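Surface Design for Small Rooms
Unit 4: Printed Patterns, Marble and Terrazzo
Notes to read before the workshop

In Unit 3 we spoke about solid colors. In this unit we work with two printed patterns which students like to combine, marble and terrazzo, and with the question of how to put them side by side without making the eye tired. Please bring your own samples and one small object in a single strong color.

1. What the marble pattern is made of

A marble print has three layers. The first is the base, usually a pale gray or a warm white. The second is the clouding, soft areas of beige or tan with no clear edge. The third is the veins, and here many prints fail. In a good print the veins have different widths, they branch, and they do not all go in the same direction. If you see the same vein come back every 78 centimeters, the repeat of the pattern is too short for a floor. For a small tabletop it may still be acceptable.

Take care with the word "vein." In the course book by Angus Matheson it is used for dark and white lines both. I will do the same.

2. What the terrazzo pattern is made of

Terrazzo has a ground and chips. Real terrazzo is stone pieces set in a binder and then polished. Printed terrazzo copies only the look. When you describe one, write down the color of the ground first, then the colors of the chips, then their size and how close they are. The Crichton sample book, which we have in the cupboard, shows 18 terrazzo prints, and most of them use four chip colors or fewer. Number 937 is the one with very large chips; please compare it with the others from a distance of three steps.

3. Putting them together

Marble has movement and terrazzo has scatter. When both are strong, they compete. The usual advice is to keep the marble horizontal and pale, and to let the wall carry the colored chips. Blair Pollock, in the lecture in April, suggested the opposite for narrow corridors. I am not fully convinced, but you may try it in your Tiltotis corridor model.

Gloss is the second matter. A glossy surface takes reflections from the lamp and from the wall, so its color changes when you move your head. Judge it from at least two positions, and write the position next to your note.

4. The accent object

One object in a saturated color helps to see how busy a surface is. Yellow is useful on gray marble because the tan clouding is near to it in warmth but much weaker. Put the object at the side first, never in the middle, and look at the shadow also.

5. Task for the workshop

Work in pairs. Choose one corner in the model room and write half a page (maximum 2,000 characters) on these points:
- direction of the main white vein
- where the tan areas are dense
- colors of the wall chips
- effect of the yellow object on the marble near it

Pairs who use the Ello lamp should write down which setting they used. Drawings in pencil are welcome, and color is not necessary.

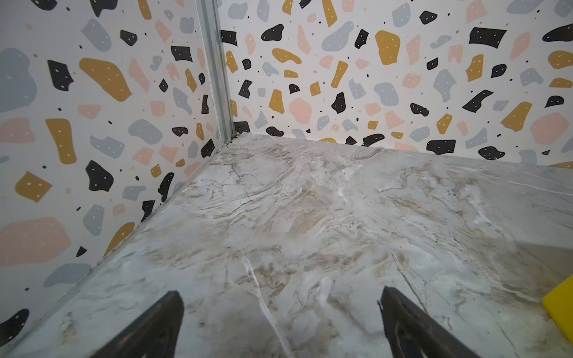
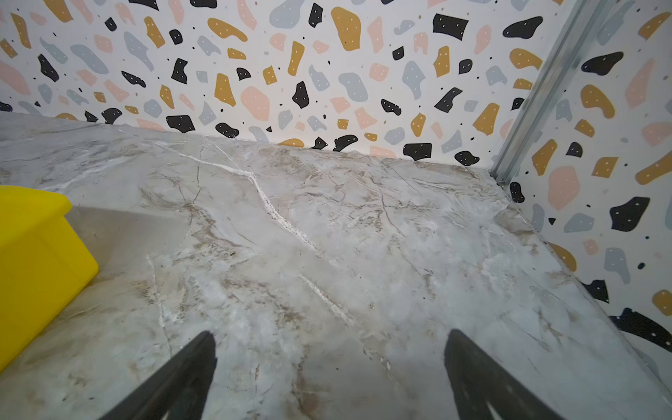 Pale marble surface, terrazzo wall and yellow accent, in both views.

Diltivbridge, January 15, 2024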